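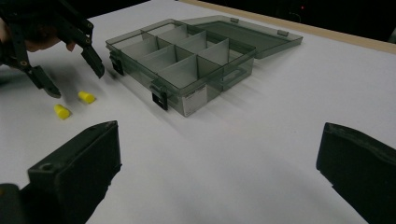 What should you buy first when you set up a table for two-handed gripper work?

Buy the table and the lights first, then one pair of hand-held grippers, and hold the robot arms until you have a written list of tasks you want them to do.

Home Guides Workbench Parts Lists Ask Us

2018-08-02
By Mirjam Claeys

How to plan the budget for a small gripper table

I love this part of the job. Most people can't wait to get to the arms, and I get it, the arms are great! But I've planned three of these tables now, two of them in Toledo, and the afternoon with the blank spreadsheet is still the part I look forward to. You get to decide what the whole thing is for. This guide covers a single table where one person works with a gripper in each hand on small everyday objects, with robot arms to follow later. If you're building a line with conveyors you'll want a different page.

Step 1. Write the task list before the shopping list

Sit down with whoever will use the table and write out the jobs in plain words. "Pick up an earplug and put it in a compartment." "Open a hinged lid." "Close two latches." Keep each one short enough to say in a breath. Then go back through and write next to each job the smallest thing the fingers have to hold, the softest thing, and the widest thing.

Those notes decide more of the budget than you'd think. Foam earplugs squash, so they want fingers that close gently and meet evenly at the tips. A storage organizer with dividers asks for fingers slim enough to let go of something inside a small cell without bumping the walls. A latch is a different animal again, since you need to push or pry at it, and wide blocky fingers may do that nicely while being hopeless in a corner compartment. If your list has all three kinds of job on it, plan for more than one set of fingertips from day one.

Our first list ran to 100 jobs, which was silly. Josefina Garrido took a pencil to it and left us with nine, and those nine kept the table busy right through June.

Step 2. Price the table and everything that doesn't move

A plain white matte top is my favorite for this. Small bright objects show up well on it, and a matte finish won't throw glare back at your cameras the way a glossy one can. Check these before you order:

- Depth. Lay a lidded box down with the lid fully open and see how much table it takes. An open lid can nearly double the footprint, and you still need room for the loose pieces.
- Height. Set it for the person standing or sitting there with both elbows bent. Adjustable legs are worth the money if people take turns.
- Edge. A strip along the far side gives you a clear line to aim cameras at, and it tidies up a raw board.
- Lighting. Two soft lamps from opposite sides beat one strong one overhead. Leave money for a third, because you'll move them.

We spent $421 on the top, legs and lamps for the second table. I'd spend it again tomorrow — that table hasn't needed a thing.

Step 3. Buy one pair of grippers and use them hard

Order two matching hand-held grippers and stop there. You'll be tempted to get a pair for everybody (I was, badly), but the first pair teaches you what the second pair should be. Ask the seller these things in writing:

- How wide do the fingers open, measured at the tips?
- Can I replace the fingers myself, and with what tool?
- Are the pivot screws a standard size?
- What does a spare finger set cost, and how long does it take to ship?
- How heavy is it with the camera and mount attached?

That last one matters a lot. Weight printed in a catalog is often for the bare tool, and somebody has to hold it up for an hour. Brandham, where we bought ours, gave us both weights as soon as we asked. Maltetti gave us the bare weight only, so we put a bag of washers in for the camera and tried it that way. It worked fine as a test!

Put the pivot screws on your spares line too. Any linkage with lots of small joints is going to loosen up with use, and a little jar of the right screws costs next to nothing.

Step 4. Give the small objects their own line

Everybody forgets this one. The objects on the table are equipment, and they run out, get lost, get dirty and change shape. Foam goods are the worst for it. Organizers crack at the hinge if people open them all day, and clip-on latches pop off.

My rule is to buy every object in threes: one in use, one on the shelf, one sealed and labeled. The sealed one is there so you can compare when somebody tells you the box "used to close easier." For things like earplugs, buy a big pack and write the pack date on the bag. We set aside $250 for objects on each table and have never regretted it.

Pick a mix of clear, tinted and solid plastic while you're at it. See-through boxes are harder for cameras than solid ones, and you want to learn about that while you're still working by hand and changes are cheap.

Step 5. Choose where the recordings will live

If you're recording the work, storage belongs in this budget and in no one else's. Record one normal hour, look at the size of the files, and multiply by the hours you plan to run each week. Then double it for the backup copy. I do this in Bododex, our planning sheet, where the storage row fills itself in from the hours row, but a notepad will do the same job.

Don't guess at it from the camera's spec page. Constanza Maldonado guessed, on table one, and we were buying drives again inside a month.

Step 6. Now plan for the arms

By this point you'll have a stack of real notes, and this is where it gets fun. Take your jobs and mark each with how far the hands travel, how much the heaviest object weighs, and whether both hands are needed at the same moment. Holding a box still with one gripper while the other drops something in counts as both.

Send that page to the arm sellers in place of a general inquiry. You'll get better quotes, and you'll get them faster. Ask each one to split out:

- the arm
- the controller
- the mounting plate or stand
- the gripper, and whether it takes the same fingers as your hand-held pair
- training and setup
- yearly service

Matching fingers are the item to push on. If the arm can wear the same fingers your people have been using, your notes carry straight over. If it can't, budget for adapters and a couple of weeks of trying things out. Our adapter plates came to $402 for the pair, made by a local shop from Nélida Echeverría's drawings.

Also check the floor plan with a tape measure. The table that felt roomy with one person at it will feel tight with a stand on each side, and you'll want a stop button that's reachable from where people really stand.

Step 7. Leave a gap in the money

Hold back a slice of the total and give it no name. A tenth is fine for the hand-held stage. I'd go to a fifth once arms are involved. Ours has gone on cable trays, a rubber mat, a second label printer and one replacement lamp that I knocked over myself.

Sample order of purchase

First month: table, lamps, one pair of hand-held grippers, first set of objects.
Second month: spare fingers, screws, drives, a better chair.
Third month: second pair of grippers if the first pair is booked solid.
After that: quotes for arms, then stands, then the arms.

Jinlong Yao wrote in after the last version of this guide to ask whether used arms are worth a look. They can be! Ask for the running hours, see it move under load before you pay, and make sure the controller is included and still gets updates. If the seller can't show you all of that, put the money toward new.

Related guides

Choosing fingertips for soft objects
How to mount lamps over a work table
A spare parts list for hand-held grippers
Reading an arm quote line by line
Labeling and storing small test objects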